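# About Flitov

Flitov is a small company that works on one question: how can a robot arm learn to handle the things people have at home? We do not build the arms and we do not sell them. We develop a method for training them, we test it on real objects, and we publish the results with the failures included.

Our method has the name Kitonach. It began as an internal tool for sorting recordings, and the name stayed after the tool became something bigger.

## What we do differently

When a robot learns from human demonstrations, the usual practice is to collect many full examples of one task, from the first movement to the last. This works, but it is slow. Also the robot often learns the easy parts very well and the difficult parts badly, for the simple reason that the easy parts take more time in each recording.

In Kitonach we cut every demonstration at the contact points. A contact point is the moment when a finger first touches the object, when the grip closes, or when the object begins to carry its weight on something else. We train mostly on the short pieces before and after these moments. The long travel through free air is left to an ordinary motion planner, which was already good at it before we started.

The wrist camera is very important in this work. A camera on the ceiling sees the whole table but loses the fingers exactly when they matter. From the wrist, the fingers are always in the same place in the view and the object comes toward them, so the model can learn the distance from a simple relation between the two.

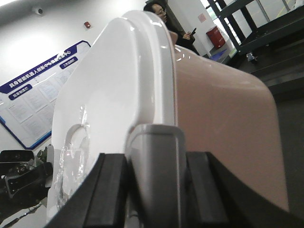 *Wrist view with the gripper at a white toilet seat lid, plastic film still on the surface.*

Large glossy parts are the hardest class in our set. The reflections move when the camera moves, and a clear film adds wrinkles which are not part of the shape. Our first model took such wrinkles for edges and tried to hold them. We now train with pairs of recordings of the same part, with film and without film, and ask the model to give the same grip for both.

## Results until now

Our present test set has 155 household objects. Each one is tried 5 times from different starting positions, and the person who runs the test may not help the robot or move the object during a trial.

The most useful result for us is the amount of human time. With full demonstrations, we needed 60 recordings for a new object before the grip was stable. With contact pieces we need far fewer for box-like objects, and for curved objects the saving is smaller. We report these two groups separately, as one average number would hide the difference.

There is also a result which we did not expect. Models trained on contact pieces are better at stopping. When the approach is wrong, they go back a short distance and begin again, while the older models continued to close the fingers on nothing. We think this comes from the pieces where the demonstrator corrected a bad approach. In the past we deleted such recordings as mistakes. Now we keep them and mark them.
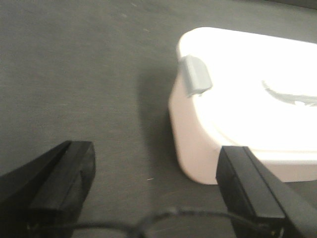 *Gripper fingers open beside a white food-storage container with a gray latch tab.*

Containers with latches are a good middle step between boxes and the really difficult objects. The body is easy to find, but a latch changes the outline on one side, and white plastic under strong light gives very little contrast on the top. The side wall in shadow often tells the model more than the lid does. For this reason we changed our image preparation – before, we made the dark areas brighter, and we lost information by doing this.

## What does not work yet

Soft bags and cloth are outside the method today. The contact point of a cloth is not one moment, and our cutting rule gives pieces that are too short to learn from. Transparent objects work only with a dark surface under them. Opening a latch is also a separate problem from lifting the container, and we do not claim it.

## How we are organized

We work in 3 groups: recording, training and testing. The testing group chooses its objects alone and does not show them to the training group before a release. This makes discussions longer sometimes, but we trust our numbers more.

The recording tools are developed together with our partner Lynch, and the objects for the closed test are kept at our second site in Cumgate. The next closed test is in January.

## Work with us

We are glad to receive objects that your robot cannot pick up. Please write to us first with the size, the weight and a short note on what goes wrong – a note of two sentences is enough. We also accept student projects with a length of one semester, mainly in the testing group. Experience with robots is welcome but not required. Patience with repeated trials is required.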